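In praise of the boring simulator

By Maëlys Joly
27 Dec 2023

I have spent most of December reading robot learning papers, and the one I keep coming back to has no shiny lab, no humanoid and no kitchen. It's a method for teaching an arm to stack blocks, worked out by Jérémie Guérin and Marisol Villca in a simulator called Vrettos, and I think it deserves a lot more love than it has gotten so far!

The idea fits on an index card. You train a policy from the wrist camera view alone, and every time it misses a grasp you rewind the simulator a couple of seconds, nudge the gripper a little and let it try again from there. You keep the tries that recover. You throw out the rest. Then you train again on the mix. They call it nudge-and-keep, which I like a lot, because it is a name you can say out loud at lunch.

With 143 demonstrations to start from, the plain version of the policy stacked the blocks in 29 percent of trials. After nudge-and-keep it got to 80 percent. Same network, same arm, same starting demonstrations. The extra data was around 3,000 short recoveries, all of them generated overnight on a single desktop machine.

What excites me is where the gain comes from. Imitation learning has always had a weak spot, in that good demonstrators rarely get into trouble, so the robot never sees what trouble looks like from the inside. The arm drifts a finger's width to the left, the view changes, and suddenly it is looking at something that was never in its training set. People have known this for years, and there are clever fixes around, but many of them need a human on call to say what should have been done. Letting the simulator do the rewinding is so cheap that a student could run it over a holiday break (I know one who is).

I also love how plain the setup is. Colored cubes, a pale table, two gray fingers. I used to roll my eyes at cube papers. I've changed my mind. When the world is this bare you can look at a failed attempt and say why it failed, and you can't do that in a cluttered sink full of mugs.
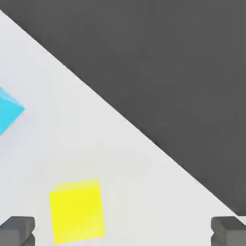 Évan Leblanc wrote back after reading a draft of this that I was being far too easy on them: a rewind button is the one thing a real robot will never have, and until somebody shows the recoveries carry over to hardware, he'd call it a nice result about Vrettos and leave it there. He also wanted to see cubes of different weights.

Fair enough on the weights. On the rewind I think he's asking the wrong part of the method to travel. The button only has to exist during training, and what goes onto the real arm is a policy that has already seen itself go slightly wrong a few thousand times. Whether that is enough I can't tell you, and the paper doesn't claim it. The authors say hardware trials are next, and they have put the code up, so I plan to spend the first quiet week I get trying it with a longer stack.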